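Painting the kitchen island – how bright is too bright?
Forum: Home and Reno > Paint and Finishes

zakadness
Posted May 17, 2024

We're redoing the kitchen in a 1970s brick place and I want to paint the island yellow. Proper yellow, the colour of a road sign, top and all. Everything else is staying white and grey. My partner thinks we'll be sick of it by November. The island is solid timber underneath an old varnish and the top gets used every day, mostly for lunches and homework, no chopping.

Questions:
Will a bright yellow go off in a north-facing room with a lot of sun?
Is enamel on a benchtop asking for trouble?
Has anyone done it and regretted it?

We've been quoted $2,279 to have it sprayed off site, doors included. Doing it ourselves would be a lot less but I've never painted anything fancier than a fence.

lorside
Don't paint the top. Paint the base, oil the top. Painted benchtops chip at the edges and then you're touching up forever, and touch-ups on yellow never match.

morkano
Disagree with lorside. Ours has been painted for three years and the edges are fine. What matters is the prep. Sand the varnish right back, wash with sugar soap, let it dry, then a bonding primer. Two coats of primer under yellow, tinted grey if the shop will do it. Yellow covers terribly and if you go straight over white you'll be on your fifth coat wondering what went wrong.

zakadness
Grey under yellow? I would have thought white.

morkano
Light grey. Ask at the paint counter, they'll know. I did a test board both ways and the grey side was solid a full coat earlier.

lorside
Three years with how many kids though? We have 3 and ours looked like a dog had been at it inside twelve months. I'll stand by what I said. Base only.

huerta
I used to spray joinery. $2,279 with doors is fair if it's two-pack. Ask them what they're using, and ask if the price includes filling the old handle holes. I've seen people get a good quote and then cop another few hundred for filler and sanding. The cheaper of my last two island jobs came to $1,734 and that had no doors at all, just open shelves.

On fading – modern pigments are better than they were, but an organic yellow in direct sun will still move a bit. Leave a fruit bowl in one spot all summer and you may see where it was.

Ese Igwe
Sheen level is the bit I'd worry about more than fading. Gloss on a flat top shows every scratch and every smear, and a dead matte holds on to grease. I'd go satin. Look at dark things sitting on it too before you commit to the shade, because that much yellow changes how everything else reads. The table I've got up here is about as yellow as they come, and the two black holders lying on it jump straight out at you, with only soft shadows under them. If you like that kind of contrast, go ahead. If you have a black toaster and kettle you'd sooner not notice, they will be the first things anyone sees.

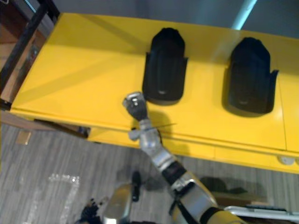
zakadness
That's useful, thanks. Our kettle is black and so is the coffee machine. I don't mind them standing out, but I hadn't thought about it.

lorside
You could put the kettle on the other bench.

zakadness
No power point over there, and moving one wasn't in the budget. The whole kitchen so far is at $2,422 and that's before the island.

huerta
Then get the sparky in before the paint, not after. Whatever you decide, do the dusty jobs first.

morkano
Get a sample pot and paint a big offcut, at least the size of a tea tray. Leave it on the island for a week and look at it at night as well. Warm bulbs push yellow towards orange.

zakadness
Will do. Leaning towards having it sprayed in satin, top included. Sorry lorside.

lorside
Your kitchen. Keep the leftover paint in a sealed jar and write the tint code on the lid.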